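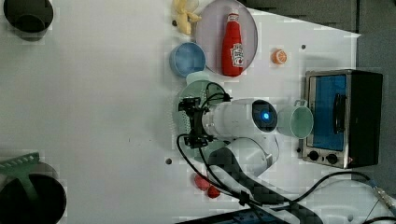 Drei Akkorde reichten völlig, meinte Roy Pearce gleich am ersten Abend, alles andere sei Angeberei. Ich hab gelacht, und dann haben wir im November genau so angefangen: er am Bass, ich an meiner alten Skoltex-Orgel, bei der immer noch das tiefe Fis klemmt.

Inzwischen liegen 71 Skizzen auf der Festplatte, und 15 davon mag ich wirklich – eine tolle Quote für mich!

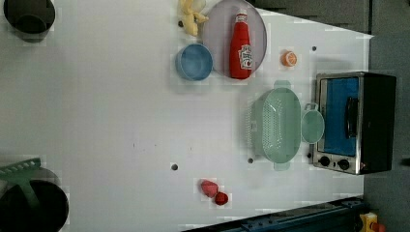
Spielküche mit Ketchupflasche und Banane.

»Pongsiri« wird das Album heißen, das Titelstück singt Beverley Dobson (zweistimmig mit sich selbst, ich krieg jedes Mal Gänsehaut). Gemischt wird noch, meistens nach Mitternacht.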